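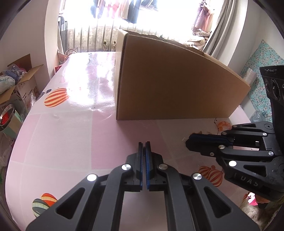

Fig. 1: Two hand-held grippers at a table with an open cardboard box. The nearer one has its jaws almost closed.

## Unit 4 – Reviewing a gripper kit before purchase

Course notes, E. Hamann

In this unit we look at the Vogler hand-held kit, which is sold by Usico as a pair. The competing offer from Armont will be treated in Unit 5, so please do not mix the two data sheets.

**Jaws and pads.** In Fig. 1 the pads are blue and ridged. The ridges help with cardboard, but on thin plastic film they can leave marks. The seller gives a maximum opening of 126 mm. Measure it yourself with the pads mounted, not without.

**Linkage.** The arms turn on round screws, four of them visible on the nearer gripper. Check these screws after every 100 closing cycles. In our test one became loose after roughly 164 – the manual says nothing on this point.

**Surface.** A shiny tablecloth reflects the window light, as in Fig. 1. For the review, write down the light conditions together with each result.

**Service.** Usico offers a repair contract through its workshop in Fluravach. Spare pads are included, screws are not. Ask for this in writing.

*Homework:* read the contract text and list which parts the buyer must pay for. One page is enough. Bring it to room 207 – we start with it.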